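Tradurer Bench Cell for Kitchenware Packing

Packing kitchen utensils by hand is a job of small reaches. Pick up a spatula, turn it handle first, set it in the tray, pick up the next. The Tradurer bench cell takes over that reaching and turning, and we're really pleased with how it has settled in at the Wastby packing hall in Jistomov, where it now runs on both shifts.

The cell is a single arm with a two-finger gripper and a small camera at the wrist. It grips each utensil by the handle, close to the hanging end, and holds it upright until the tray is ready. Bench height adjusts with a hand crank, and the whole unit rolls through a standard door (we measured ours twice, having been caught out once before!).

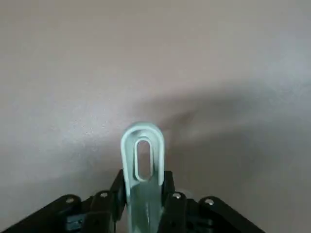 What we like best is how the day has changed for the people on the line. Vlasta Vrabec packed by hand for 9 years and now looks after two cells. She sets up the trays, checks the first pieces of every batch and decides when a handle shape needs a new grip position. "I used to go home with sore thumbs," she says. "Now I go home with opinions about finger pads."

Teaching a new shape takes one person and no programming. You guide the arm to the handle, close the fingers, save the position and try a few pieces at low speed. Jacobus Shabalala, who trains the evening crew, likes to let new starters do this on their first Monday - they get the feel of the arm early and stop being shy of it.

Jobs did move. Tray packing went from five people to two, and the other three went to inspection and gift sets, where the work is more varied. Talk that through with your crew before the cell arrives. Wastby did, and the crew picked the spot for the stop button.

Details
Tray capacity: 52 pieces
Pieces per shift at Wastby: 1,125
Finger pads: replaceable, Rusnák soft or firm
Setup visit: included, with a second visit in the first month

Spare pads ship with the cell. Extra trays are ordered separately.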